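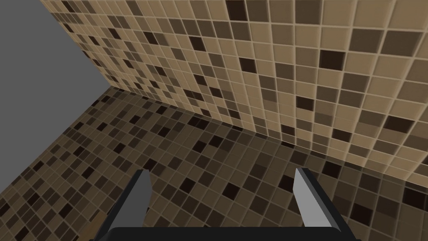 Bathrooms Are Hard

I spent most of February watching a computer try to understand tile, and I have opinions about grout now.

The group I was visiting works out of two rooms above a print shop, and their project is called Drulska. They train a robot's controller entirely in simulation and then move it onto a real arm over at Clorkari, the company paying for the hardware. Plenty of labs do that. What pulled me in was their method for picking the rooms the robot practices in (I know, rooms! but stay with me).

Most simulated training worlds shuffle everything. Random walls, random floors, random lights, on the theory that if a robot has seen enough weird stuff, your kitchen won't faze it. Drulska starts the same way, with 2751 surface textures. Then it keeps score. Every time the controller misjudges how far away a surface is, the texture gets bumped up the list and comes back more often, from nastier angles. They call the sorting step Plalard, and it runs overnight.

Guess what floated to the top? Mosaic. Small square tiles in mixed browns and beiges, with the gripper wide open and nothing in it, looking along the wall at a steep slant. The squares shrink as they get farther off, the dark ones are scattered any old way, and where a beige wall meets a darker surface in the same little squares there's just a seam and a bit of shadow to tell you which is which. I stared at those renders for a whole afternoon and I still had to tilt my head.

A plain gray plane is easy by comparison, or so I figured. Wrong! Flat gray gives the depth network no pattern to grab, and it was fighting for second place on the list all month.

So, the result. With plain shuffling, the controller bumped a surface in 131 of its simulated test reaches. With the sorted list and the same amount of training, it was 50. That's a big drop for what amounts to making the robot redo its worst homework.

The real arm is another story. Clorkari has a tiled test corner, and on my last visit the fingers kept stopping short of the wall, way too shy. The group thinks too much time on hard textures makes the controller timid, and they want to mix the easy rooms back in. They're trying that next, along with shiny tile, which I'm told is awful.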